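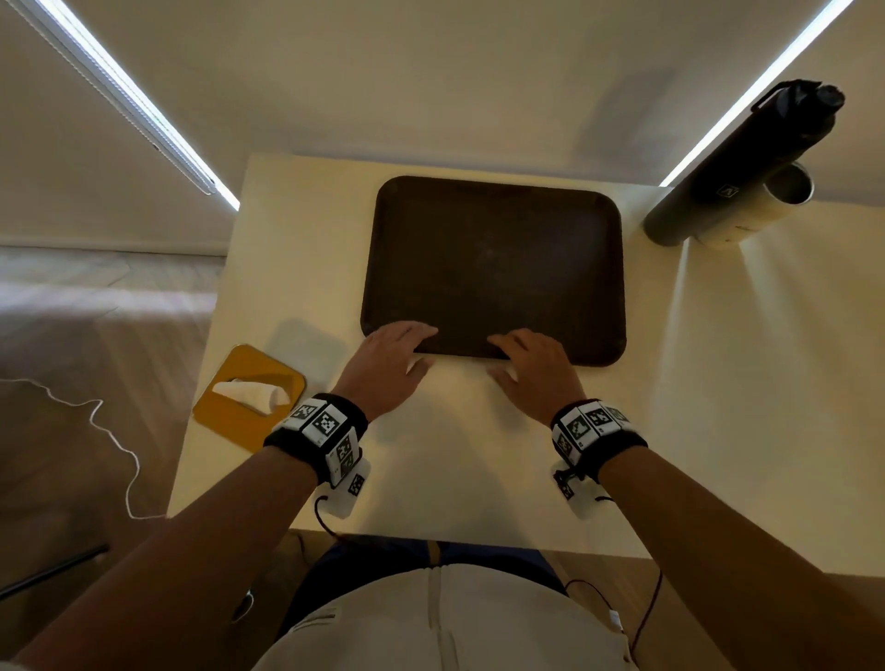

Section 4. Moving your photos and posts over to Ginddale

Okay, so you've got your account and you've picked a username. Now comes the part I put off for months – getting all my old stuff out of Prustow and into Ginddale. I had 1,562 photos over there and it went fine, so I wrote down what I did.

1. Log in to Prustow on a computer. The phone app has no export button (I looked everywhere!).

2. Go to Settings, then Your Data, then Request Archive. Check Photos and Posts. I left Messages unchecked, as Ginddale can't read them yet.

3. Wait for the email. Mine took 45 minutes.

4. Download the zip file and leave it zipped.

Caution: the download link works once. If your connection drops halfway through, you have to request the whole thing again and start back at step 2.

5. In Ginddale, click your profile picture, then Import, then From Another Network. Choose Prustow from the list and drag the zip file onto the gray box.

6. Pick who can see the imported posts. I went with Only Me and opened up albums one at a time later on.

Caution: the default is Everyone, and your followers get a notice for every album. Change it before you click Start.

7. Click Start and keep the tab open until the bar goes green.

Note: captions come across, but tags don't. I had 447 tagged pictures and ended up redoing just the family ones.

Note: if your archive is from before November, the dates may show up as the day you imported. Click Fix Dates on the Import page and they sort themselves out – mine did, anyway.

8. Check a few albums, old and new, before you close anything on the Prustow side. I kept my old profile going for another month and I'm glad I did, as one album needed a second try.

Music playlists use a different importer, and I cover that one in Section 5.

Last updated June 2022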